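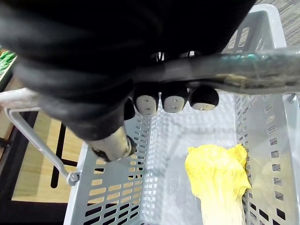 What does Putorow do with a grocery receipt?
It reads the plain text of the receipt and hands back a table with one row per item: name, quantity, price, and whatever discount the store was willing to admit to.

Putorow
A small parser for grocery receipts, plus the sample set it was built against.

What's in the sample set
444 receipts, typed up by hand as plain text files. Of these, 151 include at least one coupon, and those are the ones that took up the winter. Every store prints coupons its own way. Some put the discount under the item, some save them all for the end, and one chain prints the discount as a positive number and trusts you to feel the savings.

File layout
receipts/ the text, one file per receipt
tables/ the expected output, same file names, CSV
stores.txt short codes for the stores
notes.txt complaints, mostly mine

Columns
item: as printed. "BNLS CHK BRST" stays that way. I've tried expanding abbreviations and ended up with a chocolate breast.
qty: defaults to 1. Produce sold by weight keeps its decimals.
price: in dollars, before discount.
off: the discount, always negative, whatever the store thinks.
store: the short code.

Running it
putorow receipts/ --out mytables/
Add --strict if you want it to stop at the first line it can't read. You'll learn a lot about your patience.

Known problems
Bottle deposits are treated as groceries. Technically you did buy them.
Receipts with two loyalty cards come out with the second card listed as an item, price zero.
Refunds work if they sit right below the original item. Otherwise they float to the bottom.
Accented letters in store names were mangled before version 5. If your Ngô receipts show a question mark, update.

Privacy
Card digits, cashier names and times of day were removed before anything was added. The shopping itself was left alone, so please be kind about the frozen waffles.

Credits
Alby Ellery wrote the parser. Ultan Brennan typed most of the receipts and found the deposit bug, which he brings up often. The column names were borrowed from Pretidau, our earlier attempt, now retired.

Last updated Jun 10, 2020. Bug reports are welcome, especially with the offending receipt pasted in as text.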